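# Watching a Bottling Line Think: My Semester Project at Bellis

Monday, September 3, 2018

I picked this project because I wanted real factory data, not the clean practice files we get in class. Well, I got it! Bellis fills and caps sauce bottles, and they let me pull readings off one of their lines (the old one, which everybody there calls Fukis after the name on the control cabinet). My question was pretty simple: can you tell that a capper is about to jam by looking at how much current its motor draws?

The line has 4 capping heads and each one reports its motor current every 2 seconds. That goes into a small box running Rusine, the logging software the plant already had, and I exported everything to spreadsheets from there. I started in March and ended up with 14 weeks of readings, minus a few days when the logger's disk filled up and I didn't notice. My fault – I check it every morning now.

The first month was mostly cleanup. The clock on the line and the clock on the logger didn't agree, so jams in the operators' notebook showed up before the current spikes that went with them. I lined them up by hand using the lunch breaks, when everything drops to zero at once. Slow, but kind of satisfying.

After that it got fun. I used Brisuvel to draw the current for each head in the minutes before a jam, and heads one and three had a slow climb you could see without any math at all. I set a plain threshold on the moving average and ran it over the last part of the data. It caught 13 jams early. It also went off a lot on Monday mornings, when the grease is cold and every motor works harder, so I added a warm-up period where alarms are ignored.

Head two never showed a climb. Its jams just happen. The operators think it's the cap chute and has nothing to do with the motor, and I believe them – they called most of my other findings before I had a single plot.

If I did it over I'd log temperature from day one, and I'd ask for the maintenance sheets a lot sooner. Next term I want to try the same threshold on the labeler, which jams more and has almost no sensors on it.

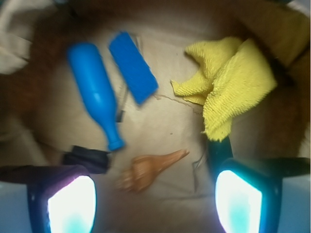
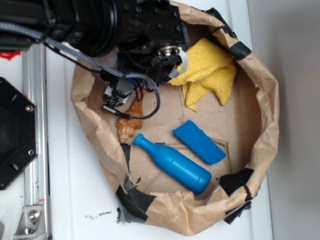
*First photo: blue bottle and sponge. Second photo: the arm over the paper bag.*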